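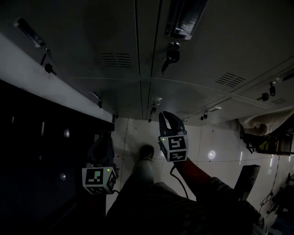

Grey metal lockers, keys in the locks.

Home About Us News Courses Recipes Contact

PRESS RELEASE
2018-09-29

Wurthorpe invited to find room for a little more fibre as Ranach Trust opens its autumn cookery and nutrition course

The Ranach Trust is delighted to announce that its new course on dietary fibre, More On Your Plate, is now open for bookings to anyone living in Wurthorpe and the villages round about. The course is free, it is friendly, and it will run through the autumn and winter until the end of February at the Annamalai Kitchen on Rurkutmont Road, where many of our regular supporters will already know their way to the kettle.

Fibre is one of those words that most of us have heard since we were at school, usually in connection with bran, and usually from somebody who wanted us to eat something we didn't fancy. We think it deserves a rather kinder introduction. Fibre is the part of plant foods that the body doesn't break down in the small intestine, so it carries on into the large bowel, where some of it adds bulk and some of it becomes food for the bacteria that live there. It helps to keep us regular, and diets with plenty of it have been linked to a lower risk of heart disease, type 2 diabetes and bowel cancer. It is found in wholegrain bread and cereals, in oats, beans, peas and lentils, in fruit and vegetables, and in nuts and seeds. Most adults in this country eat a good deal less of it than is recommended.

The idea for the course came out of the Trust's Wurthorpe Food Survey, carried out earlier this year with the help of the library, both surgeries and the market traders, who very kindly kept a pile of forms beside their tills through some truly dreadful weather. In all, 1,827 residents filled one in. We were very touched by how much trouble people took over them, and several wrote on the back as well, and then on extra sheets when the back was full. Of those who replied, 1,037 told us they would like to eat more fibre but weren't sure which foods to choose or how to cook them. Beans and lentils were the foods that people most often said they felt nervous about, closely followed by anything described on the packet as a "whole grain" that wasn't bread.

"I read the forms at my own kitchen table over several evenings, and by the end I felt I'd been let into half the larders in the town," said Chandrasekhar Nadar, the dietitian who has written the course. "People know that fibre is good for them, they have been told it again and again, bless them. What they were asking us for was something to have for tea. So we have started with the meals that were already written on those forms, the mince and the stews and the soup and the Sunday crumble, and looked at what could go into them. A tin of lentils in a cottage pie is a very good beginning. If you leave the skins on your potatoes that is another one, and it saves you a job."

Each session will begin with a short talk and plenty of time for questions, after which everybody cooks a dish together and sits down to eat it. Early sessions will cover breakfasts (porridge, of course, but also what to look for on the side of a cereal box), soups, and the mysteries of dried beans, including soaking, boiling and why red kidney beans must never be eaten raw or cooked only gently from dry. Later on there will be baking with wholemeal flour, packed lunches for children, and an evening given over entirely to puddings, which we suspect will be the first to fill up.

The course will also spend some time on taking things slowly. Anyone who goes from very little fibre to a great deal of it in the space of a few days is likely to feel bloated and windy and rather sorry they started, and we would much prefer that people kept going. Mr Nadar recommends making one change, letting things settle, and then making another, and drinking plenty through the day while you are about it.

"We do talk about wind, there's no getting round it, and there is generally a good deal of giggling," said Liis Lepik, who manages the Trust's courses and will be leading the cookery. "I grew up on dark rye bread and I still think it is the best thing in the world with butter and a slice of cucumber, so I shall be bringing some of that along and trying to win people over. Please don't worry if you have never cooked, or if you only cook for yourself and it hardly seems worth the bother. Those are very much the people we'd love to see. Come and have a meal with us and take the leftovers home."

Places are limited to 20 at each session so that everybody has a share of the worktop. You are welcome to come to the whole course or to pick out the sessions that suit you, and you may bring a friend or a neighbour so long as they have booked too. Children aged over 2 may come to the family sessions with a parent or carer, and the dishes for those have been chosen with smaller appetites in mind. Very young children need a different balance of foods from adults, and a health visitor is the best person to ask about them.

There is level access from Rurkutmont Road and a bus stop almost opposite the door. All ingredients are provided, along with aprons, though if you have a favourite apron do wear it. We will do our best to cater for allergies and for vegetarian, vegan, halal and kosher diets, and would be grateful if you could tell us about these when you book, as the shopping is done the day before. Several of the baking sessions will involve wheat, oats and nuts in the same room, so please speak to Ms Lepik beforehand if that might be a difficulty for you.

Anyone who has a bowel condition, who has recently had surgery on the stomach or bowel, or who has been told by a doctor to follow a low-fibre diet should check with their own medical team before making changes. The course gives general information about food and cooking and does not replace individual advice. A lasting change in bowel habit, or any bleeding, should always be mentioned to a GP, however busy you think they are.

The recipes will be put on the Trust's website as the course goes along, and printed copies will be left at the library for those who would sooner have something to prop against the bread bin. A large-print version is being prepared and should be ready in time for the soups.

The Trust would like to say a very warm thank you to everyone who filled in a survey form, to the market traders for all their patience, and to the allotment holders at Rurkutmont, who have promised us their spare leeks, beetroot and squash for as long as the supply holds out.

To book, please call in at the Annamalai Kitchen on any weekday morning, or use the booking form on the Courses page of the Ranach Trust website.

Notes to editors

The Ranach Trust is a local charity that runs cookery and nutrition courses for people of all ages in and near Wurthorpe.

Chandrasekhar Nadar and Liis Lepik are both available for interview. Reporters and photographers are welcome at the first session by arrangement with the Trust's office, and will be expected to stay for lunch.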